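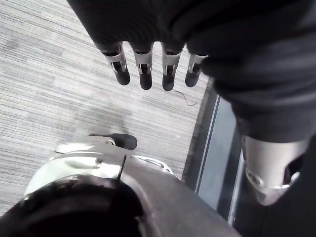 Priit Butkienė has asked the question we keep hearing from office tenants: if a carpet really pulls dust out of the air, where does the dust go, and who pays to get it out again?

August 21, 2018
By Aušra Petrauskas

Pillcombe Tenants' Forum is calling on the makers of Filtisel, a spray finish sold as "air-cleaning" for carpets and cloth, to publish their tests before any more of it goes into rented offices. Landlords in Pillcombe have been quoted £3000 a floor. The sales leaflet says treated rooms hold 70 per cent less dust. It does not say less than what. 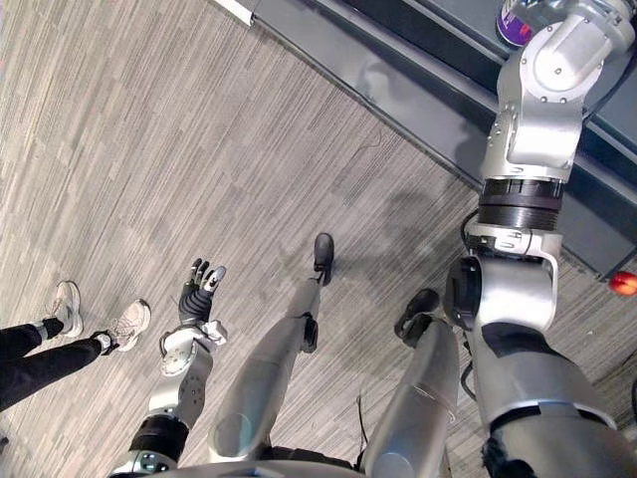 Grey carpet tiles with a streaked pattern.

We wrote to the makers in December asking how big the test room was, how often it was vacuumed and whether anybody walked about in it. The answer was a second copy of the leaflet. A later letter mentioned a trial lasting 8 days, with no untreated room alongside it for comparison. Any carpet holds dust for a while, so a short trial tells us very little.
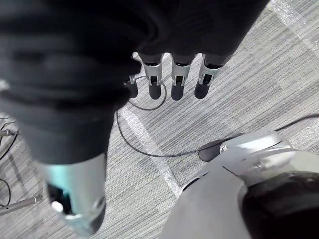 Dark creased fabric over striped grey carpet.

Saulius Krūmiņa, for the forum, said: "Tenants are being told this will show up on their service charge. We'd like it to show up in a proper test first."

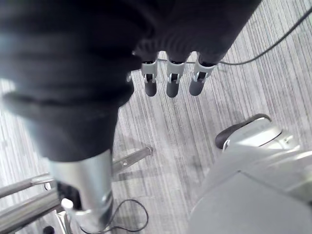
Sowa sells the same finish for upholstery and workwear, at £900 a drum, and makes a further claim: that treated cloth can be picked out by its soft sheen. We doubt it. Plain dark fabric can look glossier where light falls on it, as on the left side of the cloth in the last photograph, and a buyer can't judge a coating from that.

The forum is asking landlords to hold off signing until the full results are available. Press enquiries to Līga Avotiņš at the forum office.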